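We use cookies to remember which pages you have read. OK / Change settings

Who Is Telling You This Story?

By the Pichon Young Readers desk
July 30, 2026
46 shares | 2 comments

Open any story book you like and read the first line. Somebody is talking to you! It might be a girl your age, or a grumpy old sea captain, or a voice that doesn't seem to belong to anyone at all. That voice is called the narrator, and choosing it is one of the most exciting jobs a writer has.

A lot of people think the narrator and the author are the same person. They can be, if the book is a true story about the author's own life. In made-up stories they are nearly always different. The author is the real human being who sat at a desk and wrote the words. The narrator is a voice the author invented. A grown woman who has never been to sea can write a book told by a ten-year-old cabin boy, and when you read it you hear the boy.

Let's borrow a goose

To see how this works we need a story, so we've made up a very short one. A goose has gone missing from the duck pond in the village of Skitcombe. It has walked into the library, and it won't come out. Now, who should tell us about it?

"I" stories

We could let the goose do it:

I had never seen so many books. I bit one. It was dry and tasted of dust, so I bit the next one to see if it was any better.

This is called first person. The storyteller says "I" and "me" and is right there in the middle of things. First person is brilliant for making you feel close to a character, since you hear all their private thoughts, even the silly ones. It also has a limit that writers have a lot of fun with. The goose can only tell us what the goose knows. If somebody is creeping up behind the bookshelf with a large blanket, the goose can't mention it until she hears a footstep.

Diaries are first person, and so are stories told in letters. So is almost anything you say when you come home and somebody asks what happened at school.

"He," "she" and "they" stories

Here is the same goose again, with a different voice:

The goose marched past the front desk as if she owned the place. She had no library card and she did not care.

Now the narrator is standing outside the story and looking in. This is third person, and you will find it in heaps of books, from fairy tales to long adventures with dragons in them.

There are two main sorts. In the first sort, the narrator sticks with one character, a bit like a bird sitting on their shoulder. We might follow the librarian all the way through, hearing what she thinks and seeing what she sees, but we never find out what is going on in the goose's head. Grown-ups call this "limited" third person.

In the second sort, the narrator knows everything. Everything! This voice can tell us that the librarian was scared, that the goose was hungry, and that far away in the town of Mestden it had just begun to rain. The word for a narrator like that is omniscient. Say it "om-NISH-unt." It comes from two Latin words, one meaning "all" and one meaning "knowing," and it is a great word to drop into a conversation.

"You" stories

You walk into the library. There is a goose on the photocopier. What do you do?

Second person is the rare one. The narrator talks straight to you and says that you are the character. It turns up in books where you choose what happens next and flip to a different page, and those are a terrific place to try it out. Whole novels in second person do exist, but there aren't many. It can feel a little bossy after a while – imagine a voice telling you what you're doing for three hundred pages.
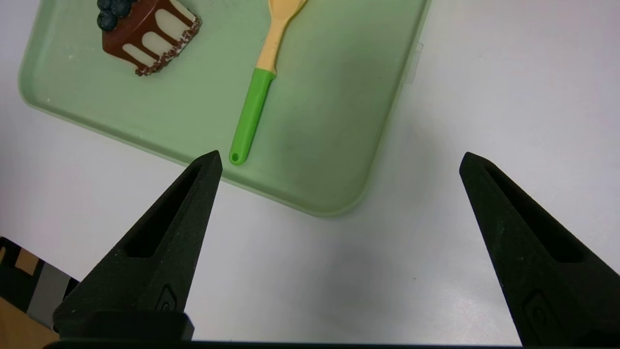
A small, round, cake-shaped object on a light green tray.

Can you trust a narrator?

This is our favorite part. Some narrators get things wrong, and some of them tell fibs!

Writers call these unreliable narrators. It sounds unfair at first. How are you supposed to enjoy a story if the person telling it won't be straight with you? But think about how it feels when a friend tells you a story and you start to notice that bits of it don't fit. You lean in. You start listening for clues. Reading a book like that is just the same, and when you catch the narrator out you feel like a genius.

Narrators can be unreliable for all sorts of reasons. A very young child might describe something without understanding it. A show-off might make himself sound much braver than he was. A guilty person might leave out the most important five minutes of the afternoon.

Try this one:

I did not go near the library on that day. Anyway, the door was open, so it doesn't count as breaking in. And the red carpet was like that when I got there.

Did you spot the trouble? Our goose says she never went near the library, and two sentences later she is telling us what color the carpet was. Hmm.

When you think a narrator may be fooling you, look out for places where the story changes. Look for other characters who seem surprised or cross when the narrator says everything is fine. Watch for a narrator who keeps saying "trust me," too. People who are telling the truth don't usually need to say it so often.

More than one voice

A book doesn't have to stick with one narrator. Some take turns, with a new voice in each chapter, and the writer often puts the character's name at the top so that you don't get lost. Suppose the goose tells chapter one and the librarian tells chapter two. The goose says the librarian chased her with a monster. The librarian says she was holding an umbrella. Both of them mean it! You're the only one who has heard both sides, so you get to work out what really went on.

You could even have a narrator that isn't alive. The library door could tell the story, or the pond. A door would be a very good narrator if you wanted to know who came in and who went out, and a hopeless one if you wanted to know what happened upstairs.

Have a go yourself

Pick something small that happened this week. Losing a sock will do. Write four or five sentences about it using "I." Then write it again using "he" or "she," with a narrator who knows everything. Then write it once more from the point of view of the sock.

Read all three out loud. You will probably find that one of them is much more fun to write than the others, and that you started adding new things without meaning to. Real authors do this as well. Some of them get halfway through a book, decide the wrong character is talking, and go all the way back to page one to start again – that's a lot of crossing out!

Words to remember

Narrator: the voice that tells the story.
First person: the narrator says "I."
Second person: the narrator says "you."
Third person: the narrator says "he," "she" or "they."
Omniscient: knowing everything.
Unreliable narrator: a storyteller you can't quite believe.

Next time you start a new book, stop at the bottom of page one and ask who is speaking, and how they could know all this. Then keep reading and see if you were right.

Get the Pichon Young Readers newsletter every month. Ask a grown-up to sign up for you.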